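Broltetti kitchenware maker to reopen Platell finishing line

By Yolanda Ospina

PLATELL - Kitchenware maker Broltetti will restart its finishing line in Platell in October, bringing back 60 jobs at a plant that has run on a single shift for most of the past two years.

The company told workers about the plan at a meeting Wednesday morning. Hiring for the first openings starts next week, and workers laid off when the line closed will be called before the jobs are offered to anyone else.

"People kept asking me at the grocery store when we were coming back," said plant manager Eliécer Sotelo. "Now I have a month I can give them."

The finishing line is where bowls, colanders and mixing sets are trimmed, coated and packed. When it shut down, that work moved to a contractor in Groma, and parts went back and forth by truck. Sotelo said freight costs climbed to the point where doing the job in Platell made more sense, even with the cost of replacing the old curing oven.

The new oven has been ordered from Sekiguchi and is due at the plant before the end of the summer. It will be able to handle 1,310 pieces an hour, compared with 375 for the one it replaces. Electricians have already begun work on the supply for it, and part of the east parking lot will be closed while the concrete pad is poured.

Starting pay for line workers has not been announced. Sotelo said it will be higher than it was before the shutdown, and that the company expects to post the figures with the job listings.

The town agreed this spring to widen the truck entrance on the north side of the property. Neighbors on that side had complained about trailers backing up into the street in the early morning, and Broltetti has agreed not to schedule pickups before 7 a.m.

At its busiest, the plant employed more than 500 people and ran around the clock. Much of that work was in enamel pans, a line the company has since dropped. Sotelo said there are no plans to bring it back.

Broltetti will also use the restart to bring out a small range of solid-color pieces for home cooks. The colors are still being settled with store buyers - yellow and a dark green are the two furthest along - and the first orders are expected to ship before the holidays. 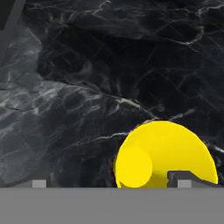 A computer rendering shows a bright yellow rounded form against dark marble.

The contractor in Groma will keep handling repairs and returns through the end of the year. A spokesman there said the loss of the finishing work would not lead to layoffs, as the shop has taken on other customers.

Former employees who have moved should update their address and phone number with the plant office by the end of the month. The office is open weekdays from 8 a.m. to 4 p.m. Applications from new workers will be taken at the front gate and by mail once the callback list has been used up.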